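Notebook, sidewalk delivery and sweeping, simulated block
June 12, 2023

Continued from the January pages. The question for this part is still the same one: can a machine do the small outdoor chores of a shop, meaning sweep the front, put the bin out, and carry a parcel to the mailbox? My short answer in January was "sweeping maybe, the rest no". I want to see if I must change it.

Today everything was run in the simulated street, with the Altia driving base and the Kyei planner on top. The Zonach arm was loaded as a model only and I kept it folded, except in the last group of runs. I made 19 runs. Six of them I stopped by hand.

Sweeping along the shop front

Task: follow the building side of the sidewalk, keep the brush near the wall, go around the pillars, turn before the street corner and come back. On the other side is the bus shelter, so there is a limit to how wide the base can swing.

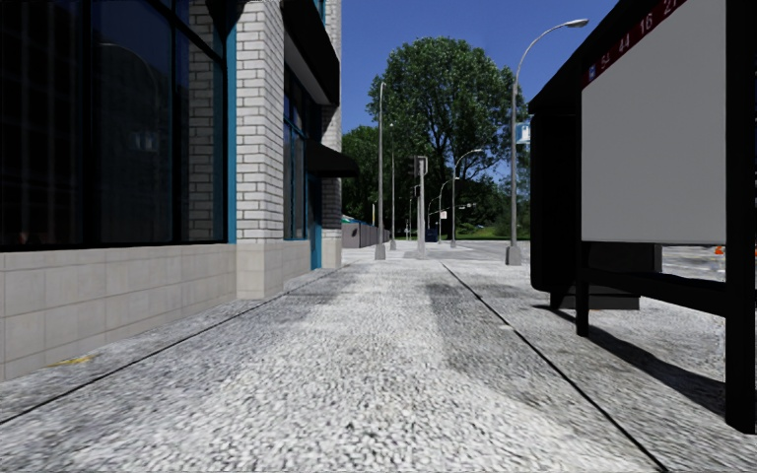 The base kept a good distance to the wall on the straight part. At the pillar it goes out too early and comes back too late, and this leaves a triangle of ground that the brush never touches. A person with a broom does this corner without thinking. I made the safety margin smaller and the triangle became smaller too, but then the base stopped two times completely and waited for me. I put the margin back.

The dark glass is also a difficulty. In the depth estimate the window is sometimes a wall and sometimes a hole. When it is a hole, the planner believes there is more floor inside and wants to sweep there. I added a rule that the wall line must continue between two pillars. It is not elegant but it works for this block. I don't know if it will work for the Eltholm map, where the shop fronts are not so straight.

Long shadows on the pavement: no false stops today. In January this was our main complaint, so something in the new version is better. I did not find what was changed. Please write it here if you know.

Crossing or not crossing

I planned that the base would cross the road to collect a second parcel on the far side. I gave this up after looking at the far kerb properly. 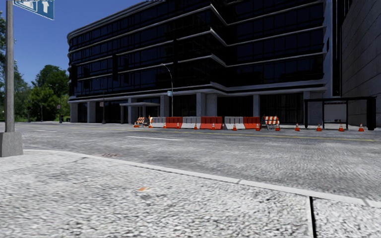
The planner sees 13 cones and it treats each one as a separate small obstacle with free space between. So it tries to find a path through the line, and behind the line it finds the barriers, and it turns around and tries the next space. It repeated this until I pressed stop. A person understands that a line of cones means "please go somewhere else". Our machine understands only that a cone is a thing it must not hit.

Possible repair: if the cones are closer together than some distance, join them and mark the area behind as closed. I would like to try this before anybody spends time on training. I logged 3,257 planning steps in this group and most of them are the same mistake again, so the log is not very useful as data. I kept it anyway on the shared disk.

Also to note, the kerb on the near side. The base model can go down from it but I am not convinced the real one can do this with a parcel on top. We need a measurement from the workshop, with weight.

Parcel to the mailbox

The last group. Start under the canopy, go along the glass, stop in front of the blue mailbox, unfold the arm. I put one standing pedestrian near the goal, because on a real street there is always someone near the goal.

What I saw:

1. Driving to the mailbox is fine. The change from shade to full sun did not disturb the base.

2. The stop position is not repeatable enough for the arm. Sometimes the arm can reach and sometimes the base must shuffle, and the shuffle takes longer than the drive.

3. The glass again. The detector reports a second person and a second hydrant on the window side, both of them only reflections. The base slows down for the person who is not there.
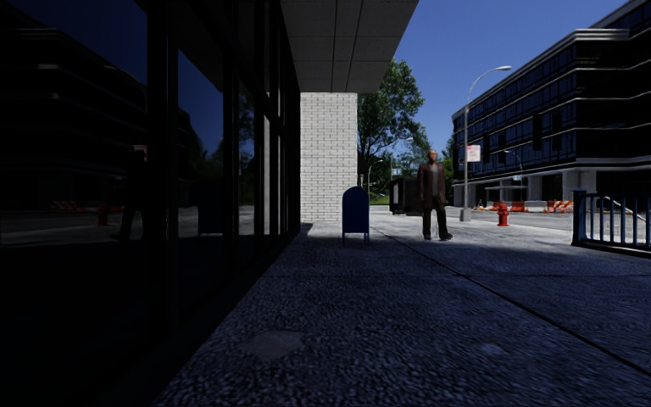 4. For the real pedestrian, the base waits politely, and then it waits too much. He does not move in this setup, so it would wait forever. I would say a sentence like "excuse me" is needed here, and we have no speaker.

Opinion for now

Sweeping: yes, with someone who finishes the corners. Parcel: still no. Bin: not tested, the arm model has no correct grip for a handle.

To do
Join the cones into one closed area, run again.
Try to mask the reflections, first with the wall line rule because it exists already.
Ask the workshop for the kerb test.
Move the pedestrian a little to the side and see how far he must be before the base continues.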